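How to Fold a Track Jacket or Any Slippery Dark Top on a Bed

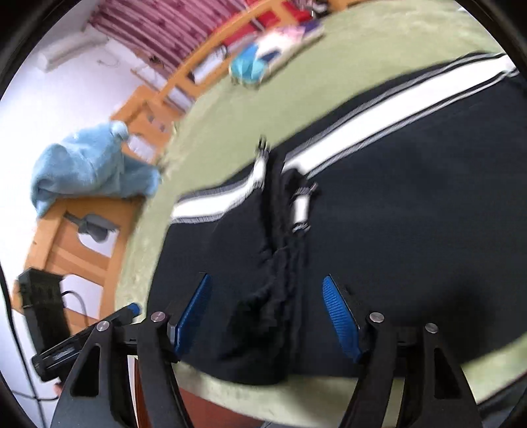
Sports tops are harder to fold than cotton shirts. The fabric slides on itself, the seams twist, and a sleeve that was flat a minute ago creeps back under the body. The method on this page works for track jackets, warm-up tops, rugby-style shirts and most other large pieces in smooth fabric. It takes a minute or two the first few times and less after that.

What you need

A bed, made and pulled smooth. A table works too, but most tables are too narrow for a large or extra-large top with the sleeves out. If your bedspread is slippery, put a cotton sheet or a light blanket over it first. A pale cover makes it much easier to see the edges of black or navy clothing.

A folding board is optional. I used a Finico board for a while and went back to folding by hand. The boards are sized for T-shirts, and thick hems hang over the side.

Before you start

Empty the pockets and close the zipper if there is one. Leave the collar standing until the last step. Check that the sleeves are right side out all the way to the cuffs. Shake the garment once by the shoulders, holding it away from you, and then lay it down front side to the bed.

Step 1. Spread it out

Stand at the side of the bed with the hem closest to you. Put one hand flat in the middle of the back and push the fabric outward with the other hand, first to the left and then to the right. Work from the collar toward the hem. Do not pull on the cuffs to straighten the sleeves, as this drags the body out of line.

Step 2. Clear the ridge

Large tops nearly always bunch up in a ridge down the middle, narrow at the top and wider at the hem. Pressing it flat with your palm only sets the creases. Pinch the ridge near the top, lift it an inch or so off the bed, and let it drop. Move down a few inches and do it again until you reach the hem. Then take the hem at both side seams and pull gently outward.

Step 3. Use the stripes as a guide

If the top has stripes or piping, look at them now. A broad stripe should run without a break. If it stops and starts again somewhere else, there is still a fold hiding in the cloth, and you should go back to step 2. On a plain top, check the side seams instead.

White trim on a black garment is the easiest thing to follow. With black on black, open the curtains or turn on the ceiling light. A bedside lamp throws a shadow across the cloth that is easy to mistake for a crease.

Step 4. Fold in the sides

Bring the left side seam in toward the center back, stopping a hand's width past the shoulder point. The sleeve comes with it. Lay the sleeve straight down along the body so the cuff points at the hem. If the cuff sticks out past the hem, turn it back up. Repeat on the right. You should have a long rectangle with straight edges.

Step 5. Fold up from the hem

Smooth the rectangle once with your forearm to push the air out. Fold the hem up a third of the way, then fold again to the collar. Turn the bundle over and fold the collar down.

For a deep drawer, fold into quarters instead and stand the bundle on its edge. My drawer inserts are Leltora, 24 cm wide, and a folded jacket fits in one with a little room left over. For a suitcase, roll from the hem after step 4.

If it keeps coming undone

Very slick polyester will not hold a fold on its own. Tuck the last fold into the pocket formed by the hem, or put a heavier item on top of the stack. Soylu sells fabric bands in packs of 25 that do the job, and wide elastic from a sewing shop does the same.

A note on creases

Creases that are already in the fabric will not come out by folding. Hang the top in the bathroom during a shower, or tumble it on low for a few minutes with a damp washcloth. Take it out while still warm and fold it right away. Check the care label before using an iron. Printed stripes and ribbed trim can turn shiny or stick, so iron from the inside through a thin cloth on the coolest setting.

Next in this series: folding track pants with ankle zippers.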